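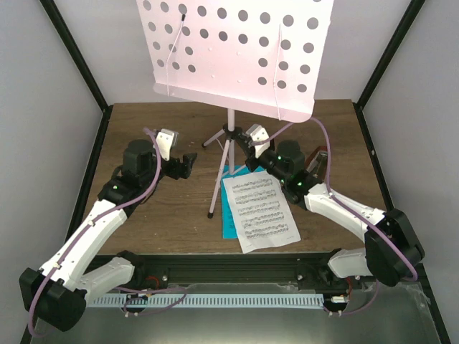
Workshop tips for the Clasurard club

Clear the table before the arms are powered. Leave out the stand and the music, nothing else.

Follow each lavender cable from gripper to base. It needs slack at every joint — a tight one stops the run.

Upright parts: grip low, at the collar, and close slowly.

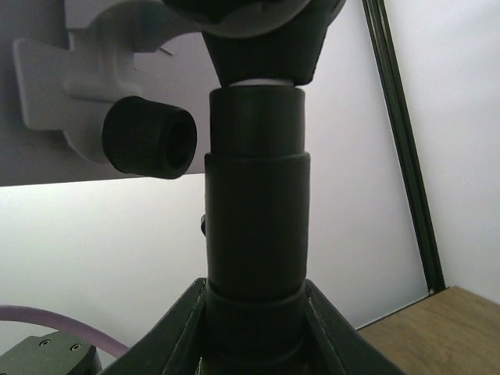
Mpho Zwane writes that closing at half speed cost her team 4 seconds a run and saved them most of their restarts.

Log restarts by run number. Nurko teams are on run 213, so check the last entry first.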